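制作だより 3月号

締切前なので走り書きで失礼します。誤字あったらあとで直します(たぶん)。

## 「塔の下の人びと」進捗

バベルの塔の連作、3枚目まで下描き終わり。色はまだ1枚目だけ。予定では今月中に2枚目の色まで行くはずだったけど無理でした。すみません。

今回の連作、きっかけは去年の読書会。創世記11章、たった9節。短い。短いのに、塔の絵といえばみんな同じ形を思いうかべる。らせんの坂がぐるぐる巻いた、上が崩れかけた円い塔。あれはブリューゲルの絵の影響がものすごく強くて、聖書の本文には円いとも、らせんとも書いてない。崩れたとも書いてない。町を建てるのをやめた、とあるだけ。

じゃあ本文に何が書いてあるか。煉瓦とアスファルト。「石の代わりに煉瓦、漆喰の代わりにアスファルト」。私はここがいちばん好きで、材料の話から始まる物語ってそんなに無いと思うんですよね。シンアルの平野には石が無い。だから土を焼く。焼くには燃料がいる。燃料も無い、葦ぐらい。そう考えていくと、塔の絵の手前には煙が無いとおかしい。窯が並んで、葦の束が積んであって、空が黄色っぽく濁っている。1枚目はその絵にしました。塔はほとんど見えません。奥の方にちょっとだけ、土台。

2枚目は運ぶ人。天秤棒、籠、ロバ。3枚目が足場と、てっぺんで話が通じなくなる瞬間。ここがいちばん悩んだ。言葉が乱れる、をどう描くか。口を開けて怒鳴っている群衆、はよくある。よくあるし、みんな怒っているのも変な気がして。私なら最初は笑うと思う。相手がふざけてると思って。それで笑っている顔と、笑いが止まりかけた顔を隣どうしに置いてみた。下描きの段階では悪くない。色を入れたらどうなるか。

## 形の話、つづき

で、塔の形。ジッグラト型にしました。四角い段々のやつ。メソポタミアの神殿塔です。これ自体は別に新しい説でもなんでもなくて、解説書にはだいたい載ってます。ただ絵にするとき困るのが、地味。とにかく地味。四角い箱が積んであるだけで、高さが出ない。ブリューゲルが円くした気持ちがよく分かりました。円いと、裏側へ回りこむ坂の先が見えないから、どこまでも続いてる感じがするんですね。

解決策として、視点を思いきり下げた。地面すれすれ。煉瓦を運ぶ人の膝ぐらいの高さから見上げる。そうすると一段目の壁だけで画面の半分以上が埋まって、二段目以降は縁がちょっと覗く程度。これでだいぶ威圧感が出ました。壁には控え壁をつけて、影が縦に何本も落ちるように。日差しは左上から、午後4時ぐらいの角度。

悩んだのが壁の汚れ。Vernon Hiebert さんに線画を見てもらったら「新築なのに古びすぎ」と言われてしまい。たしかに。遺跡の写真ばかり見て描いたから、できたての塔なのに角が丸い。全部描きなおし。角をぴしっと立てて、アスファルトの黒い目地がはみ出してるところを足した。はみ出しは気に入ってます。急いで積んだ感じ。

煉瓦の数は数えてないです、聞かないでください。一段目の壁だけレイヤー17枚使ってて、ファイルがもう重い重い。保存のたびにお茶が飲める。 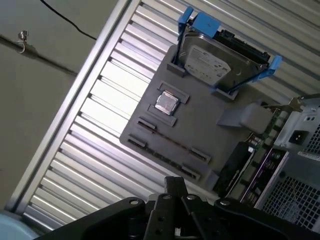
## 映画と、文字の少ない箇所のこと

聖書もの映画をまとめて観なおしてます。古いのから新しいのまで。巨大セット時代のは、やっぱり人の数がいい。エキストラ300人ぐらい並んでる場面、服の汚れ方がひとりずつ違う。今のCGの群衆は、遠くから見るとみごとなんだけど、止めて見ると歩幅がそろってたりする。自分の絵でもやりがちなので反省。2枚目の運ぶ人たち、よく見たら同じ右足から出てました。半分左に直した。

脚色についても考えます。9節しかない話を2時間にしようとしたら、当然足す。足すのが悪いとは思わない。ただ、何を足したかを作り手が自分で分かってるかどうか、で印象がずいぶん変わる。ノアにしてもサムソンにしても、本文の隙間に登場人物の悩みを詰めるのが今どきのやり方で、それはそれで面白く観るんですが、私は悩みより道具が見たい。何で切って、何で縛って、昼に何を食べてたか。

ニムロドをどうするか、まだ決めてません。塔を建てさせた王ということになってる映画や絵本が多いけど、11章には名前が出てこない。出てくるのは10章のほう、シンアルの地に王国があった、という系図のところ。そこと塔を結びつけたのは後の時代の人たち。古いところだとヨセフスがもう書いてるので、伝承としては十分に由緒正しい。でも本文だけで描くと決めた以上、王様を出すのはずるいかなと。Marlene Kennedy さんは「出したほうが絵が締まる」派。Patricio Escobar さんは「出さないほうが怖い」派。私は今のところ後者に傾いてます。命令してる人がどこにもいなくて、全員が「さあ、作ろう」と言いあってる。本文がまさにそうなので。

読者のかたでご意見あればどうぞ。返信遅いです。

## 質問にいくつか

前号のあとに来た質問から。ぜんぶは答えられず。

**使ってる筆は?** ほとんど自作の平筆ブラシ1本。煙だけ別のにしてます。配布の予定は今のところなし。整理したら考えます。

**下描きは紙?** 構図は紙。A4のコピー用紙に鉛筆、いいのができたらスキャンして上からなぞる。3枚目は紙で12回ぐらいやり直して、結局最初のに戻りました。

**衣装の資料は?** 円筒印章の図版と、あとは想像。房のついた腰巻を多めに。労働者があんな立派なのを着てたかは怪しいので、運ぶ人は布一枚にしてあります。神殿の場面が入るなら房つきも描けたのに、ちょっと残念。

**言語の乱れは後ろの看板や文字でも表現しますか?** しません。文字を描くと、どの文字にするかでそれだけで別の議論が始まるので。粘土板を持った監督役は1人いるけど、板の表は向こう向き。

## 展示と頒布

Harkdale の小展示室、4月の枠がとれました。Tyson Robichaud さんの版画と二人展。Tyson さんはヨナの連作で、魚の腹の中だけを延々と彫ってるそうです。真っ黒らしい。楽しみ。

展示のタイトルはまだ未定で、仮に「隙間の多い話」と呼んでます。仮のまま本決まりになりそう。

バベル1枚目のプリントは会場で出します。解像度は600dpiで刷り見本をとったところ、煙のグラデーションに縞が出てしまって、いま紙を変えて再テスト中。つや消しの厚手にしたらだいぶましに。価格は次号で。通販もやるつもりだけど、梱包材をまだ買ってない。

搬入の手伝い、Colleen Sandhu さんが車を出してくれることになりました。ありがとうございます。額は去年のを使いまわすので、ガラスの傷はご容赦を。

## 来月まで

- 2枚目の色。煙と逆光をなんとかする
- 3枚目の群衆、顔を描きわける(笑ってる人が多すぎるかも)
- 紙のテスト結果
- ニムロド問題の結論

読んでた本の感想も書くつもりだったのに紙幅が尽きた。ハランの月神の話、来月にまわします。プリントの予約は受けつけてないので、会場か次号のお知らせをお待ちくださいい。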